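Aus dem Nähkästchen

Im Dezember hatten wir an dieser Stelle großspurig angekündigt, das neue Jahr werde das Jahr des Knotens. Die Resonanz war verhalten. Eine Zuschrift wünschte sich stattdessen das Jahr des funktionierenden Kaffeeautomaten im dritten Stock, was wir an die zuständige Stelle weitergeleitet haben, sofern es sie gibt.

Der Knotenabend in Plandalden hat trotzdem stattgefunden, und er war voll. Wer zu spät kam, nähte im Stehen, und im Stehen näht es sich schlecht. Auf dem Programm stand die fortlaufende Naht gegen die Einzelknopfnaht, ein Streit, der in unserem Haus ungefähr so viel Wärme erzeugt wie anderswo die Frage, ob Kartoffelsalat mit Mayonnaise gemacht wird. Die Einzelknopf-Fraktion saß links, die Fortlaufenden rechts. In der Mitte saßen die Studierenden und hofften, nicht drangenommen zu werden.

Saranya Thampi, die den Abend leitete, begann mit dem Faden und kam erst nach der Pause zur Nadel. Ihre These: Die meisten schlechten Knoten werden schon beim Abmessen gemacht. Zu kurz, und man fummelt am Ende mit einem Stummel herum, den keine Pinzette der Welt mehr freundlich anfasst. Zu lang, und man zieht Schlaufen durchs halbe Übungsfeld und verheddert sich im eigenen Werk. Am Materialtisch lagen anschließend so viele Fadenreste, dass man damit einen bescheidenen Pullover hätte anfangen können.

Dann die Nadel. Sie ist gebogen, und sie will auch gebogen geführt werden, also aus dem Handgelenk und der Krümmung nach. Wer sie geradeaus durchs Gewebe schiebt, merkt es spätestens beim Ausstich. Dieser Satz fiel an dem Abend so oft, dass ihn inzwischen auch die Garderobe auswendig kann.

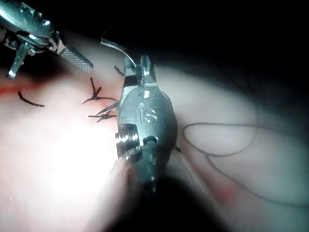
Stella Shemweta schrieb uns nach dem Abend, das sei ja alles schön und gut, aber über das Greifen der Nadel habe man wieder einmal viel zu schnell hinweggeredet. Wer sie zu weit vorn fasse, habe keinen Weg mehr zum Durchstechen, und wer sie ganz hinten fasse, verbiege sie und schimpfe danach auf den Hersteller. Außerdem halte sie die Sitzordnung nach Nahttechnik für kindisch. Sie habe übrigens rechts gesessen.

Wir geben das ungekürzt weiter und bekennen uns in der Sache schuldig. Beim nächsten Mal bekommt das Greifen eine eigene halbe Stunde, und zwar vor den belegten Brötchen, nach denen erfahrungsgemäß die Feinmotorik nachlässt. Die Sitzordnung bleibt.

Zum Praktischen: Der Folgetermin findet im Übungsraum Horkden statt, der größer ist und über Stühle verfügt. Es gibt 4 Tische mit je 5 Plätzen; angemeldet wird sich wie immer über die Liste am Schwarzen Brett oder unter der Durchwahl 2159. Übungsmaterial wird gestellt. Eigene Lupenbrillen dürfen mitgebracht werden, müssen aber beschriftet sein. Vom letzten Mal liegt noch eine im Sekretariat, dazu ein einzelner Handschuh und eine Brotdose, deren Zustand eine zügige Abholung nahelegt.

Wer vorher üben möchte, kann sich am Materialschrank Fäden aus abgelaufenen Packungen nehmen. Bitte die Packung mitnehmen und nicht leer zurücklegen. Der Schrank sieht sonst voller aus, als er ist, und das Bestellwesen glaubt ihm.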